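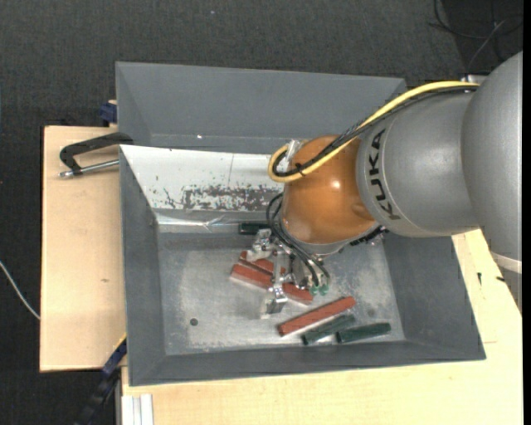
3.2 Transmission of the Wurnau address

The sentence usually credited to the mayor of Wurnau, "We will rebuild with our own hands or leave the stones where they lie," is missing from both surviving drafts of the address and from the stenographer's copy. Quintero and Aoun found it first in a school reader printed at Rosness, 20 years after the speech was given. The reader names no source.

We searched 834 newspaper items, pamphlets and anthologies for the sentence and its close variants. It appears in 89 of them. Each was coded for wording, stated occasion and cited authority, and the codes were checked by a second reader. Figure 2 plots the items by year of printing.

Figure 2. Items containing the sentence, by year and by stated occasion (council address, funeral, radio talk).

The earliest items keep the wording of the reader. Later ones drop the second clause and move the speech from the council hall to a funeral - a change that first appears in the Molmont anthology and is copied from it, misprinted page reference included. Items that cite the Fakhoury papers do so in error, as the folder in question holds only letters about road tolls.

The stenographer's copy does contain a weaker remark on the use of local labor. Wunderlich treats this as the origin of the sentence. The two passages share three words, and we regard the link as possible but unproven. Variants in translation are taken up in Section 3.3.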